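Célula de reposición Cozma de dos brazos – reseña tras 707 horas de servicio

Instalada en septiembre en el almacén de Druvcombe, para reponer paquetes de pasta larga. Precisión suficiente; el envase flexible sigue siendo su punto débil.
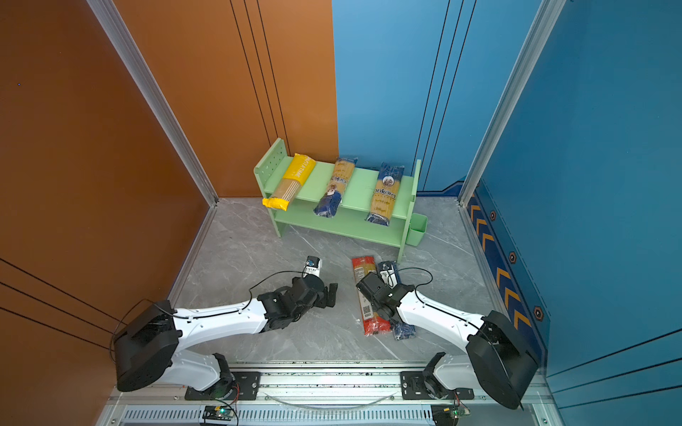 El turno ya no repone a mano: supervisa y resuelve paradas. Menos carga física, más atención a la pantalla. La formación duró 19 horas y se quedó corta en diagnóstico.

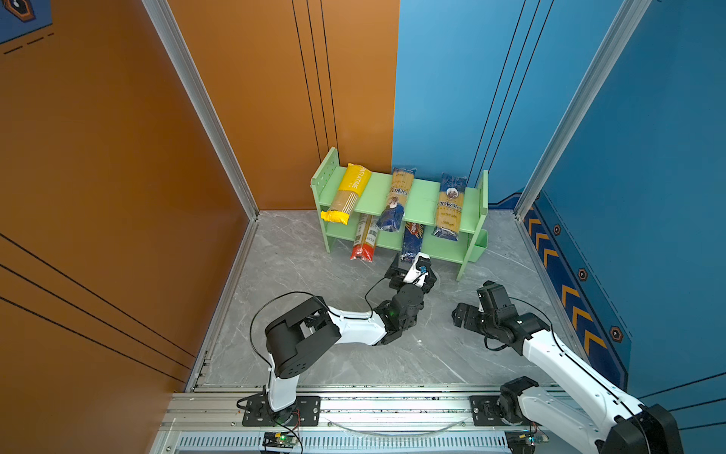

Los dos brazos ante el estante verde, con tres paquetes en el nivel superior.

Ruido aceptable. Manual mejorable.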